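Equipment Review: Sullen Two-Finger Gripper and Kokow Adaptive Gripper for Domestic Handling

Prepared by the Assistive Handling Group, Warraich Institute

Purpose of the review

The Group was asked to recommend one gripper for the household handling programme, which places a single arm in ordinary kitchens and asks it to open drawers, work taps and move light goods. Two products were shortlisted. The first is the Sullen two-finger parallel gripper, supplied with a wrist camera bracket. The second is the Kokow adaptive gripper, whose jointed fingers close round an object and need no exact approach. Both were fitted in turn to the same Zokville arm and run from the same Zokville controller, with the software left at the maker's settings except where stated.

The review covers 1,257 attempts made between November and February. Of these, 534 were drawer and door tasks. The remainder were divided between tap levers, packets, mugs and lids.

Fitting and first use

The Sullen unit is attached with a plain adaptor plate and the screws supplied. Our technicians had it working within a morning. The printed instructions are short and clear, although the drawing of the cable exit shows an older version of the housing and should be replaced. The Kokow unit took longer. It requires a separate power lead, and the first lead supplied was faulty. A replacement arrived promptly and gave no further trouble.

Neither maker has given enough thought to cables. On both units the loops near the wrist must be tied by hand and checked after any large turn of the last joint. We recorded 18 stoppages during the review, and most of them were due to a cable pulling against its tie. Buyers are advised to allow for longer leads than the manuals suggest.

Performance on handles and drawers

Results favoured the Sullen gripper. Its fingers are narrow enough to pass behind a bar pull, and they stay parallel as they close, so the load on the handle is even. Small knobs were more difficult. The flat finger pads slipped on round knobs with a polished finish, and we changed to the softer pads offered as an extra. The softer pads mark easily and ours were replaced once.

The Kokow gripper managed knobs well and was less sensitive to a poor approach angle. On bar pulls set close to the drawer front it often failed to find room for its outer joints. Where the gap was generous the two products were equal.

Performance on tap levers

Single-lever taps are a hard test for any gripper. The lever is smooth, it moves in two directions, and there is usually a wall or a board close by. We found that pushing the lever with one closed finger was more dependable than grasping it, and this held for both products. The Sullen fingers are stiffer and gave a more predictable push. The Kokow fingers yielded a little at the tip, and the operator had to correct for this.

Packets and light goods

The Kokow gripper was the better of the two with soft packets, mugs and anything of uneven shape. It held crinkled snack packets without crushing them at the lowest force setting. The Sullen gripper could do the same work, but the force had to be set by hand for each type of packet, and the setting is reached through three menus. We would ask the maker to bring it to the first page.

Cameras

The wrist camera proved more useful than expected at close range and less useful at a distance. Dark, glossy metal is troublesome when sunlight crosses the work surface, and the exposure control on the Sullen bracket camera is slow to settle. Fine detail is also lost to compression at the standard setting – a fault that can be reduced by raising the data rate on the controller. A second, wider view remains necessary for placing the arm in relation to the whole counter. We do not consider that either product could be used safely with the wrist view alone.

Wear and upkeep

After the trials the Sullen fingers showed light scratching and no play in the slide. The Kokow unit had slight looseness in one outer joint, which the supplier has agreed to inspect. The Sullen maker states a service interval of 2,000 hours. We did not reach that figure and cannot comment on it.

Recommendation

The Group recommends the Sullen gripper for programmes in which drawers, doors and taps make up most of the work. The Kokow gripper is recommended where loose and soft goods are the main concern. For mixed use we have chosen the Sullen, with the softer pads bought at the same time.

Kitchen trial: wrist views at the tap, and the wider view with the gripper at a drawer pull

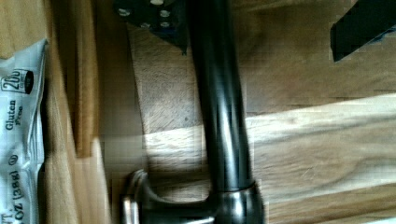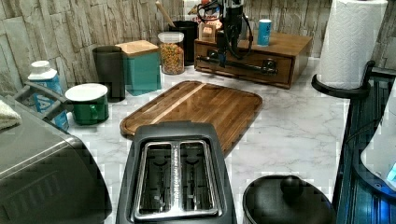
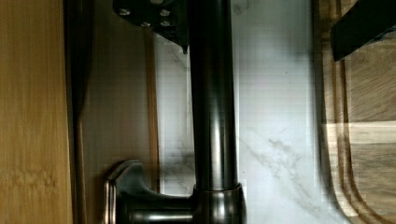 Can the two grippers be exchanged on the same arm during a working day?

Both fit the Zokville wrist flange, and an exchange can be made by one trained person with ordinary hand tools. The tool weight and finger length must then be entered again on the controller, and the wrist camera must be calibrated before work resumes. We suggest making no more than one exchange a day.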